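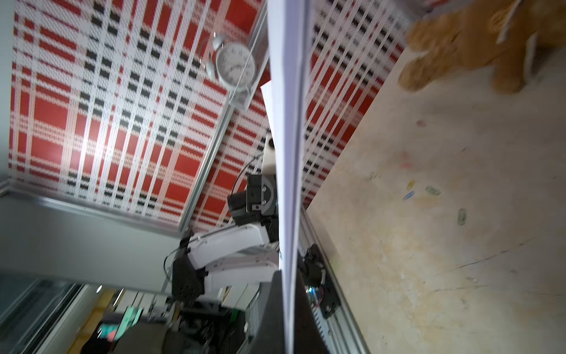
Clakau Leader Kit – hand-guided teaching for two-arm tabletop setups

Price: $1309 for the pair
Status: in stock, ships from our own bench
Page last touched: 2022-03-02

Hi, and welcome to the page for the thing I've spent most of my waking hours on. The Clakau Leader Kit is a pair of small, light arms you hold and move with your own hands. Whatever you do with them, the bigger arms on your table do too. You pick up a paper clip, the robot picks up a paper clip, and the whole thing gets written to disk so you can train on it later. I sell it, I build it, I answer the emails, so if something on this page is unclear just write to me and I'll fix it.

I started making these after a long stretch of trying to teach tasks with a game controller. You can do it! People do! But try turning a small object over with two thumbsticks and a shoulder button and you'll see why I gave up. With a leader arm in each hand you stop thinking about joints after a few minutes and you start thinking about the clip, or the bear, or whatever you've put out that day.

What's in the box

Two leader arms, left and right, fully assembled
Two trigger handles (squeeze to close the gripper, let go to open)
Two table clamps that also fit slotted aluminum rail
One Gatesus hub, which both arms plug into
USB cable, 3 meters
Power supply with US plug
A foot switch for starting and stopping a recording
A bag of spare screws and the two hex keys you need for them

The follower arms are not included. I get asked this a lot, so I'm putting it right up here. The kit is the half you hold. You bring the half that does the work.

What it's like to use

You clamp the leaders down facing the same way as your followers, plug everything into the hub and run the alignment script. It asks you to put each leader in the rest pose and press the foot switch. After that the followers creep slowly to match, and then you're live.

The creeping part is on purpose. My first version snapped straight to the leader position, and I lost a gripper jaw and a perfectly good coffee mug that way. Now the first move is always slow, whatever you set in the config file, and if the follower meets something stiff on the way it stops and waits for you to press the switch again.

Once you're live there's a small lag. You'll notice it on your first few tries and then you won't. Where you might still feel it is on quick stuff, tossing or catching, and I'd say this isn't the kit for that. For picking up small things, putting them in other things, handing something from one gripper to the other, pushing soft toys around, wiping, stacking, opening lids – it's great, and I'm not shy about saying so.

Weight and feel

Each leader is counterbalanced with a spring at the shoulder, so it floats roughly where you leave it. The elbow has a bit of friction added. I went back and forth on that one for most of a year. Without the friction your demonstrations come out jittery, and with too much your arm gets tired and you start taking lazy shortcuts, which the robot then learns very faithfully. There's a little brass screw on the inside of the elbow if you'd like it looser or tighter. A quarter turn makes a real difference, so go easy.

The trigger handles come in one size. Folks with small hands have told me the reach is a touch long, and there's a shorter trigger you can ask for when you order. Same price, just leave a note.

Recording

The hub saves joint positions from both leaders and both followers, trigger values, and up to four camera streams. One press of the foot switch starts an episode, the next press ends it, and a long press throws the last one away. You will use the long press. I must have thrown out 600 episodes while I was writing the first manual, mostly from bumping the table with my knee.

Each episode goes in its own folder with a plain text file for the task name. No special viewer, no account, nothing going off to a server. There's a playback script that runs an old episode on the followers, with the leaders unplugged, and I really recommend doing that with the first one you record on any new task. If the playback misses the object, fix your mounting before you collect a whole afternoon's worth.

Wrist cameras

I don't sell cameras, but the hub takes most ordinary USB ones, and I'd put one on each wrist if you can. An overhead view is nice for you, the human, but when a gripper comes down over a small part it hides the part from above. The wrist view keeps it in sight much longer. Expect to see a lot of your other arm in there as well, plus the walls and the clock and whatever else lives near your table. That's fine. Just keep the cable slack enough that the last joint can turn all the way, and tie it off at two points.

Things that fit

The clamps grip tabletops up to two inches thick. On slotted rail you take off the lower jaw and use the T-nuts from the spares bag. I've run the kit with Bortolotti followers and with the older Fesetti arms, and both have ready-made config files on the hub. Anything else with six joints and a parallel gripper will probably work, but you'll be filling in the joint limits yourself. Send me the link lengths and I'll usually have a draft config back to you within a couple of days.

One warning about the older Fesetti arms: joint four counts backward. The config file knows this. If you write your own, please flip it before you switch anything on!

Specs

Joints per leader: 6 plus trigger
Reach: 600 mm
Stand-off from clamp to shoulder: adjustable
Connection: USB from hub to computer
Operating system: Linux (I've had it working on other things but I won't promise you anything)
Rated trigger life: 3000 hours, and the trigger is a cheap part you can swap yourself
Warranty: one year on everything except the springs, which I'll replace forever

Questions I get

Can one person drive both arms?
Yes, that's how it's meant to be used. Two people with one leader each is fun, but the demonstrations come out odd. One of you always waits for the other.

Do I need both leaders?
You can buy a single one. Write to me. The hub is the same, so you don't save as much as you'd think.

How many demonstrations does a task need?
Depends so much on the task that I don't like giving a number. Start small, train, watch where it fails, then go back and show it those spots. Move your objects around between episodes too. If the clip is always in the same place, the robot will go to that place with or without a clip.

Does the table need to be clean?
Nope. Mine has marker all over it.

Can kids try it?
With the follower speed turned down and you standing by the stop button, sure. They're often better at it than the grown-ups.

Ordering

Use the order form or send an email, whichever you like. Kits are built in small batches and I test each pair for an evening before it goes out. Shipping inside the US is included. The next batch after this one is planned for September, so if the status line at the top says sold out, drop me a note and I'll put you on the list. Replacement triggers, springs and foot switches are always on the shelf and go out the next working day.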